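讲稿备注:手持夹爪的日常维护与调校
主讲:Junpei Hosoda
Bernine 内部技术分享,1月1日,星期三

第一页 开场

各位好。今天只讲一台设备,编号26的手持夹爪,从开箱装好到现在,怎么调、怎么保养、坏过什么地方。算法不讲,数据格式也不讲,那部分 Lestthorpe 的同事六月会单独讲一次。

先问一下在座有多少人自己拆过夹爪。(等举手。)拆过的人后面可以补充,讲错了当场说。

第二页 装机

到货以后先做三件事。

第一,核对两侧连杆的长度。我们收到过一批左右装反的,外观看不出来,合拢时指尖会错开一点。检查方法是夹一张名片,慢慢合上,名片如果歪,就是装反了。

第二,装指垫。指垫带纹路的一面朝内,背面的胶要压满三十秒。天冷的时候先把指垫在手里捂一下再贴。

第三,固定线缆。线从手柄出来以后必须留一个弯,不能拉直。拉直了,手腕一转,受力的就是接头。

第三页 连杆和销轴

这页讲慢一点。

连杆的转动全靠销轴螺钉。拧得太紧,手指张开会发涩,操作的人会下意识多用力,一天下来手很酸。拧得太松,指尖晃动,夹小东西的时候位置就不准。我们的做法是先拧到底,再退八分之一圈,然后空手开合二十下,再检查一遍。

螺纹胶用低强度的,一滴就够。不要用高强度的,Katayama 工作台上有一副连杆就是这么报废的,最后拿热风枪也没拆下来。

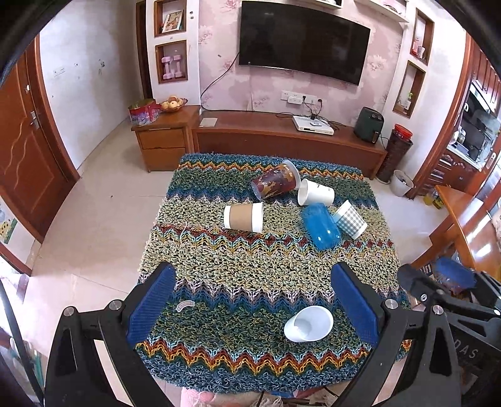 销轴调完以后,一定要上桌实际夹几样东西,只空载开合是不够的。我一般选软硬不同的杯子,纸的、塑料的都要有,而且要放倒了夹。杯子立着的时候太容易,看不出问题。纸杯比较娇气,力稍微大一点杯壁就塌,用来检查手感正合适。桌面最好铺一块厚的、不平的布,指尖贴着布面走,如果有地方刮线,说明指尖边缘有毛刺,拿细砂纸磨掉。

第四页 指垫的更换

指垫是消耗品。我们的记录是这样的:第一副用到1,005次开合的时候边角开始翘,继续用到1,369次,整片滑移。所以现在的规定是每200次看一眼,到1,000次不管好坏都换。两侧一起换,不要只换一侧。新旧摩擦力不一样,东西会往一边转。

旧胶用酒精擦,等干透再贴新的。没干透就贴,当天就会掉。

(如果有人问能不能用别家的指垫:可以,厚度必须一样,换完要重新标定开度。)

第五页 清洁

每次收工擦三处:指垫、连杆长槽、镜头。

长槽最容易藏东西。家里环境采集,毛线、头发、面包屑都会进去。用软毛刷顺着槽刷,不要用气枪对着吹,会把灰吹进轴里。

镜头用镜头布,不要用衣角。

第六页 开度标定

标定每周做一次,换过指垫或者动过销轴也要做。步骤:

全开,停两秒,记录。
全合,停两秒,记录。
夹标准块,停两秒,记录。
三个值填进 Illolis 的表里,和上一次比。

如果全合的值变了,其他两个没变,先看指垫是不是翘了。三个值一起变,多半是手柄里的编码器移位,这个不要自己拆,填单送修。

第七页 一次故障

去年有一次,开合数据断断续续,录十分钟丢好几段。我们先换线,没用;又换了手柄,还是一样。后来把外壳打开,发现是接头旁边的扎带勒得太紧,线芯已经压伤,备用线也按同样的方法扎过,所以换了也没用。

现在扎带一律换成魔术贴,松紧以能塞进一根牙签为准。

第八页 备件

箱子里常备:指垫两副、销轴螺钉一包、低强度螺纹胶一支、软毛刷、酒精片、备用线一根。用掉什么当天登记,登记表贴在箱盖里面。

提问留十分钟。想动手的可以上来试一下退八分之一圈的手感,扳手在讲台左边。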